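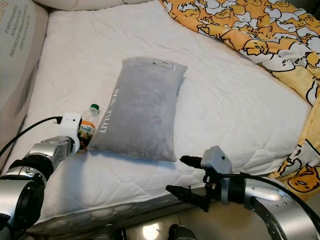
Grey pillow on the bare quilting, egg blanket waiting its turn in the corner

Home > Bedrooms & Bedding > Making the Bed

Topic: Bare mattress to made bed in the little room, opinions welcome!

quiltedquokka wrote:
Hello all! I've finally got the bed in our small room how I like it and I'm far too pleased with it, so here I am. It's the Wultach frame, the one with the padded sides and headboard, and it lives right in the corner with the wall down one long side. The mattress is white with diamond stitching on top and a bumpy honeycomb sort of pattern round the side, which I think is lovely and which then gets covered by a sheet, so I make a point of admiring it on wash day.

The grey pillow has LITTLE SWAN printed along one long edge. I keep the printing facing the wall when there's company and facing out when there isn't. And the blanket! Sleepy cartoon eggs! I saw it on the Hailu stall in March and carried it round the whole market under my arm. I have never loved a blanket so much.

What I want to know is what order everyone does things in. I put the pillow down first, then move it for the sheet, then put it back, and my sister says this is madness.

pegbagpat wrote:
Your sister is right. Sheet, then pillow, then blanket. You're moving the pillow twice for nothing.
Love the eggs though.

quiltedquokka wrote:
But I like to see where the pillow will go! I do take your point. In my defence, with the bed in the corner I can't get round the far side, so I'm kneeling on the mattress anyway and the pillow may as well be up there with me.

draughty_landing wrote:
Corner beds are a pain and I've had one for years. What works for me is doing the wall corners first, both of them, while you're up on the mattress, then climbing off and pulling the sheet towards you. If you start at the open side you end up with all the slack by the wall where you can't reach it. A fitted sheet with a deep pocket helps no end.

Have you got anything along the wall? Mine used to eat pillows. Down the gap, gone till spring.

quiltedquokka wrote:
Yes! Two cream bolsters along the wall side, a long one up by the headboard and a shorter rounded one after it. They're wonderful. I tried one very long one before from Cuvedwood and it was like wrestling a seal, so two pieces is much easier to take off for washing. There's a crease where they meet but I don't mind it.

I've tried your way with the wall corners this morning and it's so much better, thank you!! The sheet has gone on nearly flat, only a bit of wrinkling towards the open side.

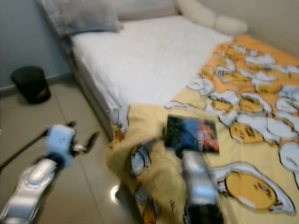 So then it's pillow propped up against the headboard (I like it standing up, it looks ready for somebody to sit and read) and the egg blanket over the bottom part. It's got a bright orange bit and a pale yellow bit, and I can never decide which should be on show. I've left it with the yellow nearer the front for now. The eggs have little orangey yolk bodies with the white spread round them and I find something to smile at every time I walk past.

pegbagpat wrote:
Much neater. I'd tuck the blanket in at the foot. Hanging over the side like that it'll be on the floor by the middle of the night.

draughty_landing wrote:
Disagree, sorry Pat. Tucked in tight on a padded bed it just pulls the sheet up with it, and you can't get your feet comfy. Let it hang.

pegbagpat wrote:
I've tucked mine in all my life and my feet are perfectly comfy, thank you. You fold it under at the foot only and leave the sides alone.

muddlethrough wrote:
Can I ask about the pillow standing up? I tried that and mine slumps over by lunchtime. Is it a firm one? I've got a Skellon feather one and it has no backbone at all. Paid 60 for the pair as well.

quiltedquokka wrote:
It's more of a soft plushy feel on the outside, but it does stay up if I give it a good thump at the bottom and push it well back. Feather ones I've never managed to stand up, I think they want to be lying down, bless them.

Pat, I'm going to try your foot-only tuck tonight and draughty's hanging version tomorrow and report back. Orange side up for one and yellow for the other, to be fair to the eggs.

draughty_landing wrote:
That's not a fair test if you change the colour as well!

pegbagpat wrote:
For once we agree.

Reader comments

tinroofjo: Came looking for how to wash bolsters, stayed for the eggs. Does the cover come off yours or do you do the whole thing?

marrowfat: Team untucked. Also I'd have the orange on show, it's the cheeriest part.

sockdrawer_sal: The wall corners first tip has saved my back. I've been doing it the wrong way round since we moved in.

Contact the moderators | Forum rules | Back to top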